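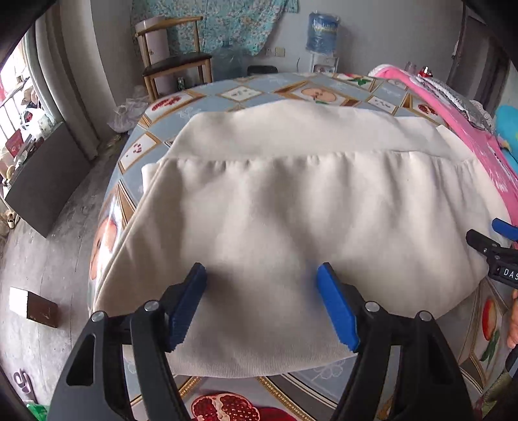 I finally got to the winter laundry, and I did all of it at the round table because the bed was already buried. Fleece is my nemesis! T-shirts fold flat and stay that way, but anything soft and fluffy puffs right back up the second I let go of it, and the cream one with the wide ribbed waistband is the worst of the bunch.

What works for me (mostly) is going slowly and smoothing from the waistband down. It always puckers just under the ribbing, and I used to fight with that for ages – now I flatten it once with my palm and move on.

Doing it on the pomegranate tablecloth helps too. The squares give me something to line the edges up with, and it's a whole lot prettier than the ironing board. The pink blanket is still sitting there waiting its turn, and I have no clue which shelf it's going on. The Stivness boxes are full, the hall closet is full, and there are 2 more baskets to go before November.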